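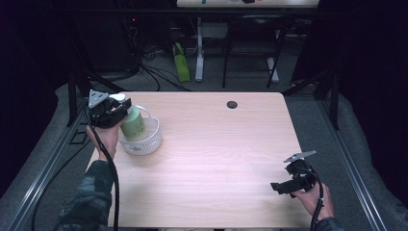
Is a small plastic basket with a handle worth buying when you already own a shelf? For me it was, though mostly because my shelf is across the room and I am lazy.

3 min read

The Trorano is a little round basket, white, with lattice sides and a thin loop of a handle. I bought a set of 2 in February, having read a review by Ye-rin Sung that called it "the last basket you'll need." I have since needed other baskets. These are still the ones I use.

Its job at my place is to hold the bottles that live on the table. I had three that wandered: hand lotion, plant spray, and a green one from Jang whose contents I decanted myself and never labeled. They used to migrate to the far end behind the mail. Now one basket takes the Jang bottle and whatever else is in favor that week, and the other sits under the sink with the sponges, where it gets no attention and no complaints.

The good parts. The holes let you rinse it under the tap and shake it out, and crumbs leave by the same route. It weighs next to nothing. The handle is tall enough that you can hook two fingers through it without knocking over the contents, provided the contents are short.

Tall contents are another matter. A single bottle in there never stands quite straight. It leans on the rim like a man waiting for a bus. Add a second bottle and they prop each other up, so the basket works best when it's a bit too full, and I suspect that's how they sell sets. The loop also gets in the way of anything with a wide cap. You end up threading the bottle in from the side, every time, for years.

I did compare. The Florent is prettier and has a solid bottom, which collects a gray puddle you will discover later. The Grirkska costs over 25 dollars and comes with a card about its philosophy. I read the card. It's a basket.

After 51 trips or so to the sink and back, the Trorano handle is still on, and I've carried it by nothing else. It has picked up a faint ring of soap scum that a toothbrush deals with. White plastic shows everything, so if you have coffee drinkers at the table, maybe look for a darker color.

Four stars. I'd buy the set again, and I'd put both bottles in the one basket from the start.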